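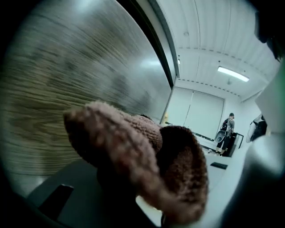 Wool wash settings, updated 24/06/2019

Members of the Skakville knitting group should note a change to the blocking guide. Soak finished pieces for 18 minutes in cool water, then press in a towel without wringing. Superwash yarns grow in length when wet, so measure the swatch before and after. The Mockus chart now lists eight fiber blends, with shrinkage given as a percentage of the dry width. Send corrections to Valdis Butkienė before the December reprint.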